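Hand gripper jaws drifting out of square
Posted by zurk_bench, September 4, 2026

Right jaw on our hand-held unit is toeing in again. I shimmed it at 1309 cycles and it's back already. Henrique Cunha's setup sheet says snug the jaw screws and re-zero. I've done that twice.

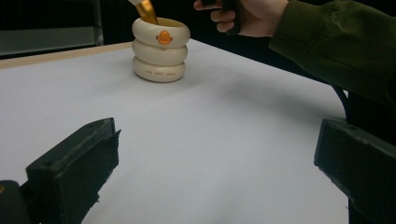 Before I pull the pads I'd like to hear from someone who's fixed this for good. Threadlocker didn't do it for me.

ondrejka34
Re-zeroing only hides it. Check the pivot for slop.

skanmont_c
Disagree. On ours the pivot was fine and the pads had gone hard. New pads, 348 cycles, no drift.

zurk_bench
348 is nothing. Mine looked perfect at that point too.

ondrejka34
What are you testing with? A fat smooth handle will centre itself and tell you squat. Use something thin and tapered, held on an angle.

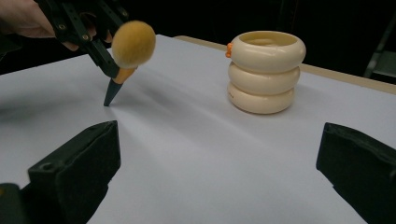 Makeup brush clamped on the diagonal, ring-shaped cup to the right.

skanmont_c
So one brush is a calibration standard now? Put a feeler gauge in the jaws.

zurk_bench
Gauge tonight, then the pivot. Not buying pads on a guess.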